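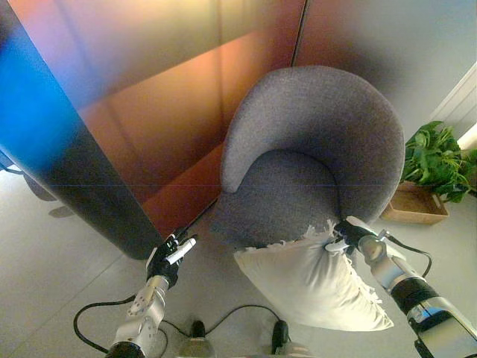

4.3 Checking the grippers and arm cables on the Perkadov cell

Do this check every Tuesday before the first run, and after any change of gripper. Two persons are needed for step 5.

1. Bring both arms to the rest pose and press the stop button. Wait 60 seconds.

2. Follow each cable with your hand, from the gripper down to the base. The loop must be loose enough for the full turn of the joint, but it should not touch the wheels or catch on furniture.

3. Look at the bolts on the joint brackets. If a bolt has moved from its paint mark, tighten it and write it in the log.

4. Wipe the fingers with a dry cloth. Threads from pillows and towels collect in the finger joints - use tweezers, never compressed air.

CAUTION: Do not pull a cloth out of a closed gripper. Open the gripper from the panel first.

5. Release the stop. Close the right gripper on the corner of a pillow, with the left gripper open and away from the cloth. Hold for 60 seconds. The second person stays at the stop button.

Note: With a frayed pillow, the fingers must close on the cloth and not only on the loose tufts.

6. If the grip slips, the panel shows code 316. Repeat step 4, then ask Tuncay Oral for new finger pads (part 1788).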